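Forum > Fabric Care > Washing and Dye
Thread: Indigo crocking onto light bedding – vinegar, salt or neither?

tungl
Posted 7:40 am
I have a light blue denim jacket that leaves a faint gray-blue mark on pale cotton when it gets rubbed. It has been washed 3 times in cold water, inside out, with a liquid detergent. The marks are lighter than they were but still there. Half the articles I find say to soak it in white vinegar to set the dye. The other half say salt. Does either have any effect on indigo?

The hem is the part I care about. It is already faded along the stitching and I don't want to lose more there.
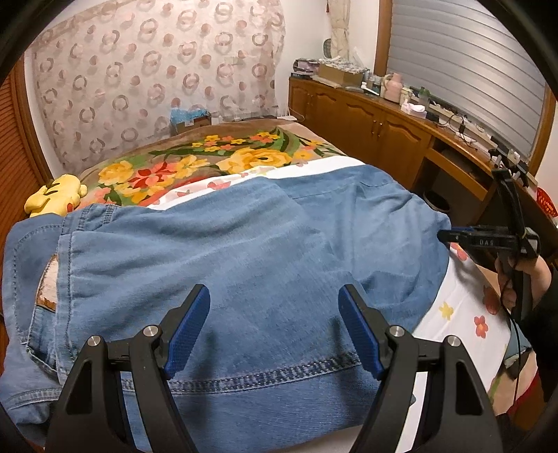

Lower hem, double stitched, jacket flat on the bed.

m_obradovic
Posted 8:15 am
Neither. Indigo is a vat dye. It goes into the cotton in a reduced, soluble form and then oxidizes back to an insoluble pigment held in and on the yarn. There is no chemical bond for vinegar or salt to improve. Salt is used in dyeing with direct and reactive dyes, before or during the dye step, to push dye from the bath onto the fiber. Adding it to a finished garment does nothing useful.

What you have is crocking: loose surface pigment coming off by friction. The fix is to remove the loose pigment, which means more washing.

Khoa Ung
Posted 8:52 am
I disagree on the vinegar. I have used it on every new pair of jeans for years, one cup in the rinse, and they stop bleeding after the second wash.

m_obradovic
Posted 9:04 am
They would stop after the second wash without it. Did you ever run a pair with no vinegar?

Khoa Ung
Posted 9:20 am
No. But acid in the rinse neutralizes leftover alkali from the detergent, and the fabric feels softer for it. I'm not claiming it bonds anything.

m_obradovic
Posted 9:31 am
Then we agree on the chemistry. Softness is a separate question.

binh_tieu
Posted 11:10 am
Test before arguing. Take a white cotton cloth, rub a hidden part of the jacket ten strokes with it dry, then use a clean area of the cloth damp. Wet crocking is nearly always worse than dry on indigo. Keep the cloth, repeat after each wash, compare under the same lamp. If two cloths in a row look the same, further washing is only costing you color.

For the hem: raised seams lose color first because the ridges take the abrasion. Turn it inside out, close the buttons, low spin, and don't fill the drum.

tungl
Posted 2:25 pm
Ran the test. Dry cloth is almost clean, damp cloth picks up a definite blue. Water was at 37 degrees on the last wash (Celsius, the machine is a Fumitz and won't show Fahrenheit). Too warm?

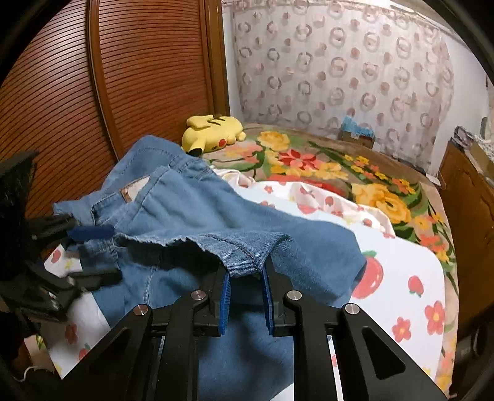 Blue denim on the bed again, with the opening toward the left.

binh_tieu
Posted 2:48 pm
Not too warm for cotton. It will shift loose pigment faster than cold. Shrinkage is mostly a dryer problem.

Khoa Ung
Posted 3:05 pm
I would stay cold. Warm water takes color you want to keep, and a light wash doesn't have much to spare.

binh_tieu
Posted 3:17 pm
Fair if the goal is keeping the shade. The question was about marks on bedding. One warm wash, then back to cold.

m_obradovic
Posted 5:50 pm
One more item. Check the detergent for optical brighteners and bleach. Brighteners make pale denim look cooler under daylight and people read that as fading. A color detergent normally leaves both out.

For the sheets, wash the marks before they go through a dryer. Oxygen bleach at the label dose is fine on white cotton – keep it away from the jacket.

tungl
Posted 6:12 pm
Mine lists brighteners. Changing that first, then one warm wash and another pair of cloths. Will post the result.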